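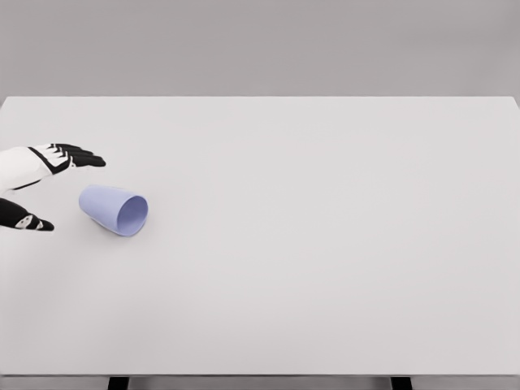 Février, matin. Troisième bain de garance pour la série Flurkden, et la teinte est encore trop brune. J'avais espéré un rouge plus net avec la nouvelle poudre de Cunholm, mais l'écheveau sorti hier soir tire vers la brique quand il est sec. Mouillé, il était très beau, il faut s'en méfier. Pour comparer, j'ai besoin d'un plateau très pâle et mat, et d'un mur gris uni au fond, sans fenêtre ni marque. Sur le bois de notre établi, le rouge paraît toujours plus chaud et je me suis déjà trompée deux fois dans mes notes à cause de cela. J'ai donc relu les anciens échantillons sur un carton blanc, et je dois corriger ce que j'avais écrit en janvier : l'échantillon C n'est pas « rouge orangé », il est brun clair.

Rechercher dans le carnet OK

Le bain d'aujourd'hui :
laine Vekness, non blanchie, un écheveau de 10 g
alun 10 % du poids de laine, mordançage fait la veille
eau du robinet, 1 000 ml
poudre de garance Cunholm, même poids que la laine

La poudre a trempé toute la nuit dans un peu d'eau froide. J'ai jeté cette première eau, qui était franchement jaune. Je ne sais pas si on perd aussi du rouge en faisant cela, les livres que j'ai ne sont pas d'accord entre eux. À refaire une fois en gardant l'eau, pour voir.

J'ai mis la laine quand le bain était à 41 °C. C'est plus bas que la dernière fois, où j'étais pressée. Ensuite, montée très lente, avec le petit réchaud réglé au minimum. Le thermomètre à cadran ne me donne plus confiance, il reste collé quand on le bouge. J'ai pris celui en verre, mais il faut le tenir à la main, et pendant ce temps je ne remue pas.

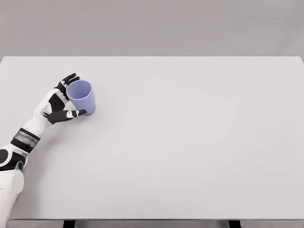 La dernière fois, j'avais laissé le bain presque frémir et je pense que le brun vient de là. Cette fois j'ai coupé le feu bien avant et j'ai laissé refroidir avec la laine dedans, couvercle posé. L'odeur est la même que d'habitude, terre et racine cuite. Un peu de poudre est resté pris dans les fibres, surtout près du nœud, et il a fallu secouer longtemps dehors. Un sachet de coton serait plus propre, mais j'ai peur que la couleur sorte moins bien.

Après rinçage : un rouge plus froid que l'échantillon C, plus proche de la référence Mao dans le classeur gris. L'extérieur de l'écheveau est régulier. À l'intérieur, sous les ligatures, il y a des zones pâles. Je les avais trop serrées. Prochaine fois, faire des huit très lâches avec le fil de coton.

Midi. Une question que je n'arrive pas à régler : l'eau. Chez nous elle est dure, cela laisse un voile dans la bouilloire, et on dit que le calcaire aide la garance. Alors pourquoi est-ce que le bain de novembre, fait avec la même eau, était si terne ? Il est possible que la laine était mal lavée. Je n'ai rien noté sur le lavage, c'est dommage. À partir de maintenant, je note aussi le savon.

À faire :
- laisser sécher jusqu'à demain, à l'ombre, puis comparer de nouveau avec la référence Mao
- essayer le second bain avec le reste du liquide (bocal sur l'étagère du bas, ne pas vider, merci)
- demander à Vekness si la laine est du même lot qu'à l'automne
- acheter du tartre, il n'en reste presque plus

Le couvercle du grand bocal ferme mal, mettre un élastique.

Ce site utilise des cookies pour mesurer sa fréquentation. Accepter Refuser En savoir plus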